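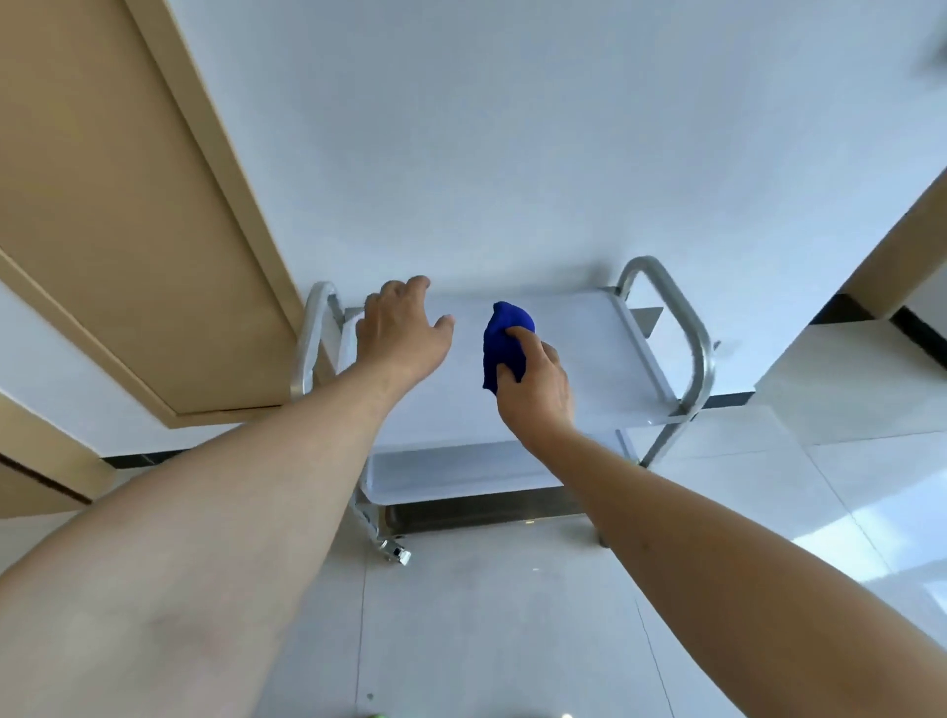
What do you wipe down a stainless kitchen cart with so it doesn't streak? Warm water with one drop of dish soap on a microfiber cloth, then a second dry cloth over it right away, going with the grain.

ebise_b
OK so that's what the sticky at the top says, and I've been doing it every Wednesday, and I still get streaks on the shelves! The top one wipes up fine. The lower one is my problem. Is it the cloth? The soap? Me?

Masanja536
Too much soap, I'd bet money on it. I quit soap completely and use half vinegar, half water. Zero streaks.

tatu_k
Gonna disagree with Masanja (again, sorry). Vinegar is fine once in a while but I wouldn't make it a weekly thing on the cheaper steel. Mine went dull at the corners after a winter of it. Plain water and a cloth that has never seen fabric softener - the softener is what leaves that film.

Masanja536
Dull corners are from not rinsing, not from vinegar. I've had my cart 4 years.

ebise_b
Wait, the softener thing. I wash my blue cloths in with the towels, and yes, softener goes in every load. Ugh.

tatu_k
There you go. Run them hot on their own with no softener, twice if they still feel slick. And get down low for the bottom shelf, one hand on the steel to keep it steady, then start at the back by the leg and pull toward you.
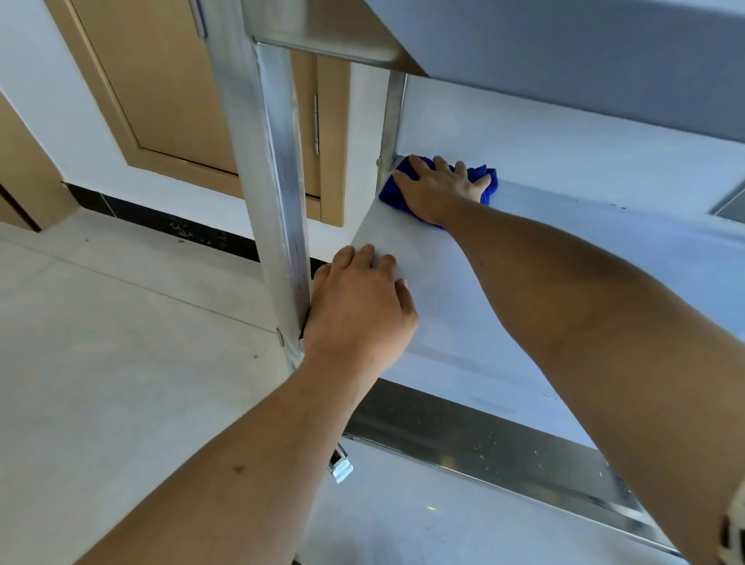

Lower shelf, back corner by the leg.

grirkness
See the little specks along the front strip? I'd get those before the shelf or you just drag them back in. A dry paintbrush works great (mine's a 3 inch one from the garage).

Masanja536
Shelf first, strip last. Everything falls down and forward.

grirkness
Not if you brush it dry, it doesn't!

ebise_b
Ha, OK, I'll try it both ways. Cloths are in the wash now, no softener. Does anybody put mineral oil on after, or is that only for fridge doors?

tatu_k
A tiny dab on the legs and handles, fine. Skip it on the shelves if you set food there, it gets sticky and grabs crumbs.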